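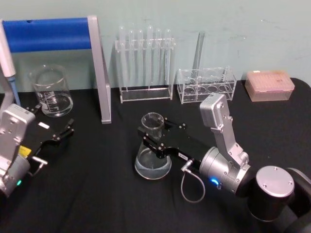 ## 3. Talking to the anglers

I'll admit I went into the Tolamholm interviews expecting fish stories, and boy, did I get them! Bình Vũ and I sat on the pier for two evenings in December and asked everyone the same thing: what do you throw for sea trout once the water clouds up? Five people said Muma spoons (the copper ones), three swore by live shrimp, and one fellow showed me his great-grandfather's logbook from 1917, which recommends bacon rind.
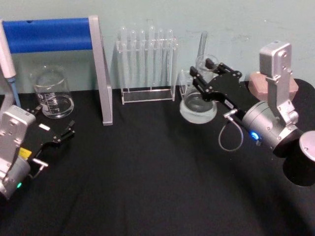

**Figure 2.** Bench with glassware along the wall.

Botond Illés thinks the spoon crowd just fishes more often, and he may be right. I didn't ask about hours on the water, so I can't sort that out from these notes. Section 4 goes into the tides.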